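A day out at the Brennan stadium open day

2 Aug 2025

I've been putting off writing this up because pre-season turns me into a person who does nothing but stare at draft lists, but I did finally get to the Brennan open day at Motdale, and a few of you in the league chat asked what it was like. So here goes.

I took the early train from Jondgate, which was full of people in last year's shirts, and walked up from the station with a bacon roll in one hand. The ticket was free if you'd booked in June. I had booked in June, then lost the email, then found it again on the platform (panic over!). They'd capped the tours at 228 people for the morning and I was in the second lot to go in.

First stop was the fantasy bit, and I'll admit that was why I went. Brennan run the draft game a lot of us play, and they'd set up in one of the lounges with last season's numbers all over the walls. You could look up any player and see how many managers had dropped him, and in which week.
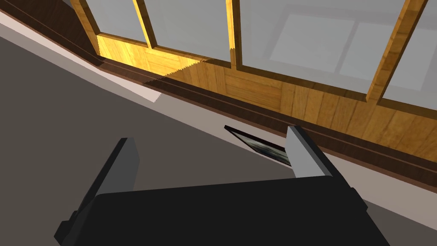

I spent far too long on my own squad. My second-round pick last year scored 189 points, and I'd traded him away before Christmas for two midfielders who barely got off the bench. Seeing it in big letters hurt more than I thought it would. The man next to me was having the same sort of morning with his goalkeepers and we groaned at each other for a bit.

Then there was a talk on how they set the player positions, the thing we argue about every single summer. Wing-backs are decided on where they start in a match and how the manager talks about them, and they go over the whole list again in the winter. I asked if they'd ever swap someone halfway through a season and got a very firm no. Good, I think? I go back and forth on it.

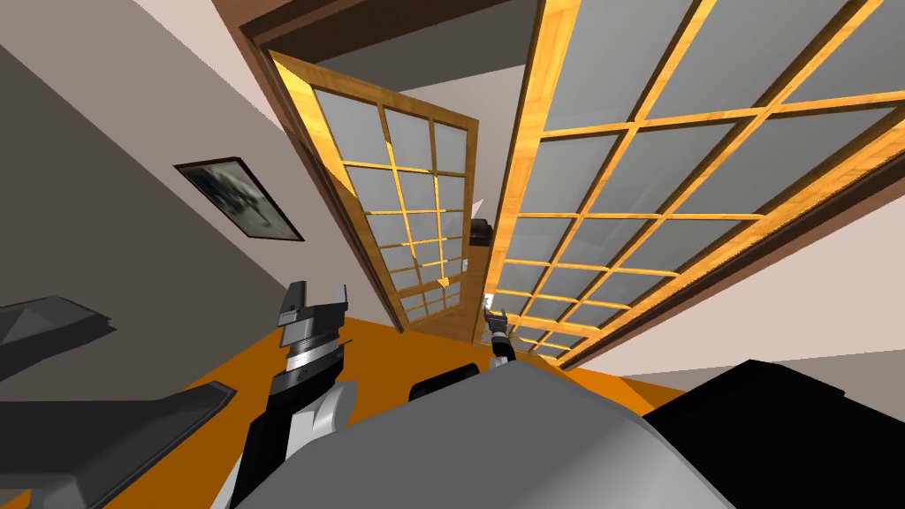
After that came the proper tour. Dressing room, tunnel, dugout, all at a fair old trot. The home dugout seats are heated and I sat in every one I could. The away end holds 1160 and looks tiny from the pitch, but I've stood in it in the rain and it can make a racket. We weren't allowed on the grass -- the groundstaff were watching us like hawks -- and the new seed did look lovely.

Lunch was a pie and a cup of tea, and the pie was better than anything I've had there on a match day. The queue went right round the concourse though, so if you go next year, eat early.

In the afternoon they ran a mock draft, ten of us to a table, two minutes a pick. I was at the Himberg table, named after the old stand, and drew ninth. I went forward, forward, then grabbed a centre-half way before anyone else wanted one. Got laughed at. I still like that team and I may well copy it for the real thing.
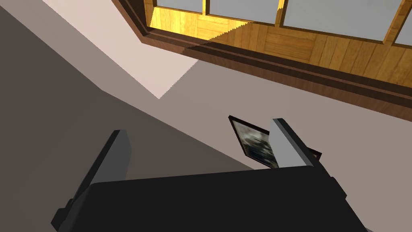 Indoors on the Motdale visit

I got the late train back with sore feet and a free pen. Our own draft is still on for the usual time, and whoever has first pick, please have your mind made up before we start -- last year you took so long my tea went cold.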